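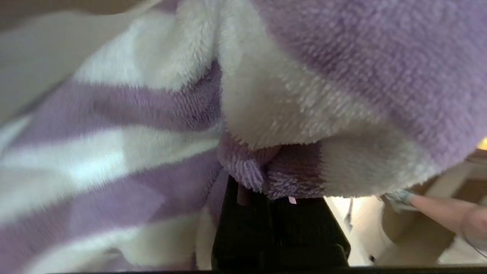

*Lavender and white striped plush, bunched. The longer pile shows along the folded edges.*

## Care notes: washing and storing plush blankets

Several members asked after the autumn meeting how to launder long-pile throws without matting them. The notes below apply to polyester plush, the most common fibre for this type of blanket. Wool, cotton and mixed fibres need different treatment, and the sewn-in label takes priority over anything printed in this newsletter.

### Before washing

Shake the blanket outdoors and go over both faces with a soft brush, working in the direction of the pile. Loose hair and grit left in the fabric will felt into the tufts during the wash. Check the hem for open stitching. A gap shorter than a fingertip can be closed by hand with polyester thread; anything longer should be machine-stitched first.

Striped blankets with a white ground should be tested for colour loss. Press a damp white cloth against a coloured stripe for a minute or so and look for transfer. Pale dyes such as lavender seldom bleed, but a faint cast on the white is difficult to remove afterwards.

### Washing

Wash alone, on a cool gentle cycle, with liquid detergent at half the usual dose. Powder tends to lodge at the base of the pile. Leave out fabric softener, which coats the fibres and makes them clump. The drum should be no more than two-thirds full when the blanket is dry. Set the spin low. Greer Carnegie ran a comparison in May using two throws from the same shop: the one spun at full speed came out with hard creases that took three brushings to lift, while the other needed one.

An extra rinse is worthwhile in hard water areas. Detergent residue is the usual cause of a plush blanket that feels stiff or tacky once dry.

### Drying

Dry flat or over two parallel lines set 60 cm apart, so that the weight is shared and air reaches the underside. A single line leaves a ridge across the middle. Turn the blanket once, halfway through. Indoors, allow roughly 40 hours in an unheated room. Tumble drying is possible on the lowest setting if the label permits it, but high heat melts the fibre tips and the damage is permanent – the surface turns harsh and no amount of brushing restores it.

Brush again while the blanket is slightly damp. Start at one hem and work along each stripe in short strokes. Shaggy areas that have gathered into points should be teased apart with the fingers first.

### Storage

Fold loosely in thirds, then roll. Tight folds flatten the pile along the crease and vacuum bags flatten it everywhere. A cotton pillowcase makes a suitable cover and lets the fabric breathe. Keep the roll at the top of the stack, with nothing heavier on it, and refold along different lines every few months.

Irfan Majimbun has asked for a follow-up on wool, including moth prevention. Mhairi Mackay is preparing this for the next issue and would like to hear from anyone who stores wool blankets in cedar chests. Notes can be handed to her at the meeting or left in the folder by the door.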